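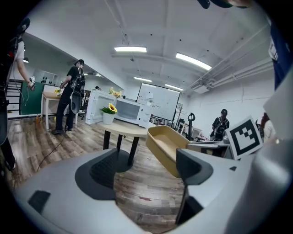 *Figure 9. Tray held between the gripper fingers, with the marker card to its right.*

## Recording tray examples with the hand-held gripper

Use this section once the gripper has been charged and paired with the Listbridge recorder. It covers a single recording block with the tray. For the calibration of a new gripper, see the Britell set-up sheet.

### Before you start

1. Put on the backpack and tighten both shoulder straps. The recorder sits in the main pocket.
2. Plug the gripper cable into the recorder and run the slack down your back.
3. Check that the marker card is flat and clean. Replace it if the black border is scratched or creased.
4. Open a new block on the recorder and enter your operator number and the tray task code, 411.

**Caution:** Look at the floor before you move. Other operators' cables may cross your path, and you will be watching the tray for most of the block.

### Recording an example

1. Stand at your start table with the fingers open. Hold still until the recorder beeps.
2. Press the trigger. Wait for the second beep before moving the fingers.
3. Close the fingers on one side wall of the tray. Don't grip it by a corner.
4. Lift, walk to the other table at your normal pace and set the tray down flat.
5. Open the fingers fully, draw the gripper back and release the trigger.
6. Press **Keep** or **Discard**.

Repeat until you have 26 kept examples, then close the block. Change the start table for the next one.

**Note:** The tray may swing or tilt while it is carried. Keep the example as long as the tray reaches the table. If you drop it, release the trigger where you are and press **Discard**.

**Note:** Other people can be in view. They don't need to stop work or leave the room, but ask them not to handle your tray during an example.

### If the recorder shows an error

- **1563:** The marker was lost for too long. Discard the example, wipe the card and start again.
- **No beep at start:** Reseat the cable at both ends. If there is still no beep, swap the gripper and tag the old one for Costel Radonjić.
- **Block won't close:** Leave the recorder switched on and call Rafia Talpur. Switching it off at this point loses the whole block.

### After the block

Unplug the cable at the recorder end first. Coil it loosely and hang the gripper on its hook with the fingers open. Kept examples are copied when the recorder is docked; the light turns from amber to green when it is safe to remove.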